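7/20/26

Packing day, sort of! I finally dug out the hard case (the black one with the ribbed lid and the orange-red tab I love) and had a grand plan to be done by 11. Ha. First I had to decide what goes in it and what goes in the padded bag, and I changed my mind so often I stopped for toast.

Snacks get the clear container with the blue-edged lid — same as the June trip to Sadelano, when I ate everything in the first hour.

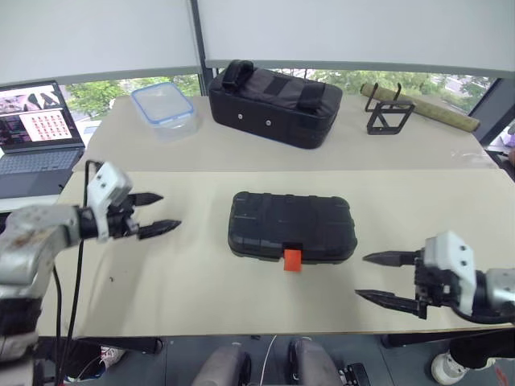
Still need to find my charger and the good socks, and then bed, because I'm leaving at 7!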